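Opened up on the bench at Testside

I've been writing these little updates for the Testside newsletter long enough to know that the computer room is where I lose the most time. I went in for a quick word with Emese Kun and came out an hour later with cold coffee and a notebook full of connector talk. So, on to the news!

Old office desktops are being taken in for parts again this April, and the pile has already grown faster than the shelf space. At last count there were 55 machines waiting, most of them from the Zostitz offices down the road, which are clearing out two floors. Emese runs the parts desk, and she's thrilled, even if she can't currently get to her own filing cabinet.

What I hadn't understood before is how much of a tired old tower is still worth keeping. Memory, drives, cables, power supplies, even the blue plastic clips that hold the drives (people write in asking for those all the time, Emese tells me, and they're a pain to find on their own). Each part gets a tag and a line in the parts book, and by the time I stopped by the book had reached entry 181.

There was a Dell tower open on the table while I was there, so I got a good look inside.

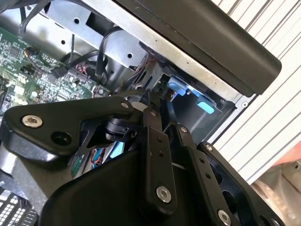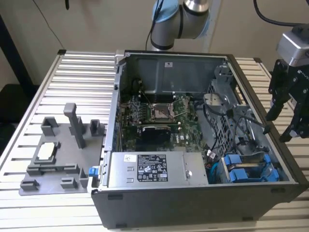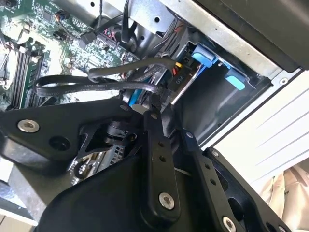
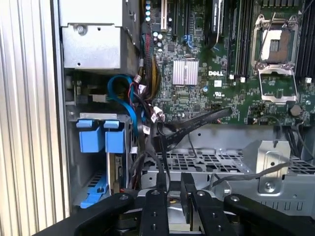 Inside the Dell tower. The second picture shows the whole case on its side, with the empty processor socket in the middle of the green board.

Tamás Dudás, who has been at this a lot longer than I have, gave me the tour. He likes to begin with the data cables, and he had strong views about pulling them by the plug and never by the cord. He also wants every lead checked for its printed label before it comes off, and I got a small lecture on power connectors that I will spare you. The socket is the part he fusses over most. Those contacts are tiny, and one careless thumb can finish off a board that had years left in it. I kept my hands in my pockets!

Once the parts are sorted, the good ones go two ways. Some are kept back for repairs, and the rest are sold at the parts table, which opens at 10 in the morning and packs up at noon. Memory and drives tend to go first. Cables are in a big tray by the door, and Edit Bodnár will help you dig for the one you need if you bring the old one along (please do bring it, because "a black one, kind of flat" describes most of the tray).

They could also use a few more hands. Zsófia Bárány is putting together an evening group for people who want to learn how to take a desktop apart properly, starting at 6 o'clock and going on until 9. You don't need any experience, just some patience with small screws. There's room for 10 people and she already has a few names down, so get in touch with her soon if you'd like a spot.

If you have a desktop at home that you'd like to hand over, take out anything personal first, or ask Emese to have the drive wiped while you wait. Monitors and printers are still a no for now. Laptops are a maybe, and you should call before you carry one across town.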